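Ticket 1826
Product: Griser two-arm kit with Eter control package
Supplier: Sosness
Opened: November 2020
Status: open, awaiting supplier

Symptom. In the tray-to-plate demo program, the right arm stops above the pick position and the controller reports "grip timeout" after 80 ms. The left arm is unaffected. The fault shows up only with the white gripper fitted on the right wrist, connected by its external cable.

Tried so far. Reseated the cable at both ends. Power cycled the controller. Reloaded the Eter defaults. Same error each time. Swapping in the spare cable from the kit made no difference, so the cable is probably not at fault.
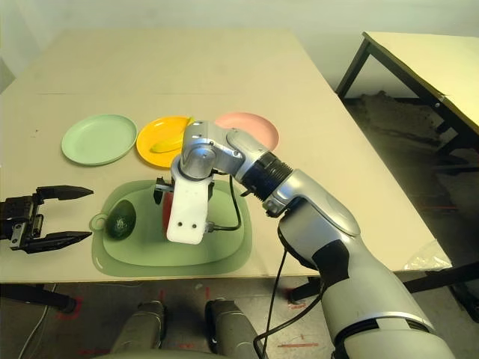

Raised the timeout to 200 ms in the gripper settings. The error became less frequent but still came back on long runs. At 300 ms it has not returned, although the pause before each close is now noticeable and the cycle time no longer matches the quote.

The Afridi add-on was disabled for all of the tests listed here. With it enabled, the timeout value reverts to 80 ms on restart — this looks like a separate bug and may need its own ticket.

Requested from Sosness: confirmation of the correct timeout for this gripper, and a firmware version that keeps the setting after a restart. Log files attached. Leaving the value at 300 ms until we hear back.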